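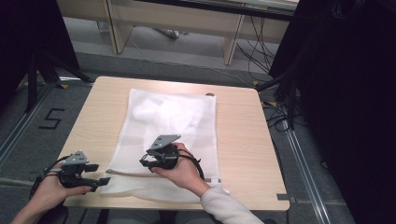

Nostura Mesh Laundry Bag, Large, White

Item 224
In stock. Ships from our Drandus warehouse in 4 working days.

The Nostura bag is for the clothes that you do not like to put in the machine alone: thin blouses, tights, bras, baby socks, scarves with long fringe. The mesh is fine enough to hold small things inside, and the water and the soap pass through it easily. White color only. We tried a gray one last year, but customers told us they could not see well what was inside, so we have stopped it.

The large size takes one light sweater, or two or three shirts folded in half. Please do not fill it to the top. Clothes need some space to move, and a full bag comes out of the machine with the middle still soapy. If you have more to wash, use two bags.

Details

Shape: rectangle, flat, no bottom panel
Length: 61 cm
Material: polyester mesh
Closing: zipper on one short side
Washing temperature: up to 60 degrees
Dryer: low heat only
Weight of clothes: up to 2 kg dry
Sold: one piece

How to use

Close buttons and hooks before the clothes go in. Turn dark clothes and printed shirts inside out. Put the clothes in flat, pull the zipper to the end and push the slider under the small elastic cover, so it does not knock on the drum.

Wash the bag together with other clothes of similar weight. One bag alone in a big machine can make the drum unbalanced during the spin, and some machines will then stop and show an error. Two towels are usually enough to correct this.

After washing, open the bag soon and take the clothes out. The bag itself dries in a short time on the line. If you store it, leave the zipper a little open.

For wool, choose the wool program as the label on the garment says. The bag protects from pulling and from hooks, but it will not stop wool from shrinking in hot water. We receive this question often.

Which size do I need?

The small Nostura is enough for socks and underwear. The large one is better for shirts and sweaters, and many people also use it for soft toys and for the removable covers of small cushions. For bed linen and curtains please look at the Ustinari, which has a wider opening and a stronger seam. Shoes should go in the Vahidi shoe bag with padding. The mesh of the Nostura is too thin for soles and it will tear.

Orders for hotels and care homes

We can sew a name label in the seam from 50 pieces. The first order of this kind was 2,000 bags and we learned from it that labels must be checked before sewing, so you will receive a sample by mail for your approval. For prices please write to Elin Pumphrey in the sales office. New label orders will be delivered from March.

Returns

Unused bags can be sent back in 30 days. If a zipper breaks in the first year, send us a photo and your order number and we replace the bag. You do not need to return the broken one.

Text and product care: Firouzeh Babaei
Page updated 20 Feb 2020

See also: Nostura small, Ustinari linen bag, Vahidi shoe bag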